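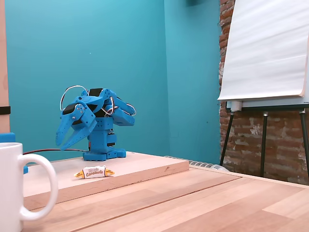
Sempre desconfiei de quem diz que não tem tempo para escrever cartas, e digo isto com ternura, porque durante muitos anos essa pessoa fui eu. Chegava a casa, jantava, arrumava meia cozinha e jurava que no domingo seguinte é que era. Não era. O que me fez voltar ao papel foi uma mesa de madeira, das grandes, que pede que uma pessoa se sente e fique. Sobre uma mesa grande acaba por pousar tudo o que há numa vida: uma tábua clara, parafusos, um emaranhado de fios brancos, vermelhos e pretos, uma peça de plástico azul-céu cheia de furinhos redondos. E, se houver sorte e um canto livre, também pousa uma folha.

Defendo a carta manuscrita sem a menor vergonha de parecer antiquada. Não tenho nada contra as mensagens de telemóvel, que uso todos os dias para combinar almoços e perguntar se falta pão. Mas uma mensagem responde-se depressa, e o que se responde depressa raramente nos obriga a descobrir o que pensamos. Já me aconteceu começar uma carta zangada e chegar à segunda página cheia de saudades, sem saber muito bem em que linha tinha mudado de ideias.

Quando morei em Prunley, numa casa fria com uma janela que nunca fechava bem, escrevia para casa de duas em duas semanas. Contava coisas sem importância nenhuma — o preço das maçãs, o vizinho que cantava na escada, o autocarro para Flitville que passava sempre quando eu ainda ia a meio da rua. Pensava que aquilo aborrecia toda a gente. Anos mais tarde encontrei as cartas todas juntas numa gaveta, atadas com um cordel, e percebi pelas dobras já moles que tinham sido lidas muitas vezes. Fiquei ali sentada no chão do quarto até escurecer.

Há quem me responda que o correio está caro e lento, e têm razão. A última carta que mandei para Rovville levou 19 dias a chegar, e eu já tinha contado ao telefone quase tudo o que lá vinha escrito. Pois bem, foi recebida com alegria na mesma! Talvez até maior, porque entretanto a novidade deixara de ser novidade e sobrava a letra, o borrão no canto, a frase riscada e recomeçada por baixo. Gosto muito de frases riscadas. São a parte da conversa em que vemos o outro hesitar.

Também não acho que seja preciso papel bonito. Durante uns tempos comprei blocos na papelaria Van den Broek, uns blocos cor de creme que me custavam os olhos da cara, e escrevia menos, com medo de os estragar. Hoje uso folhas pautadas comuns e uma esferográfica que falha um bocadinho nos dias frios. Escrevo quatro páginas quando estou bem-disposta, duas quando estou cansada, e não peço desculpa por nenhuma das medidas.

Se alguém que me lê anda há meses a adiar uma carta, deixo-lhe o meu conselho de amiga: comece pelo tempo que faz à janela, ou pelo que comeu ao almoço, e não se preocupe com o resto. Eu tenho uma por acabar desde setembro, para uma prima que se mudou, e vou agora mesmo procurar a caneta.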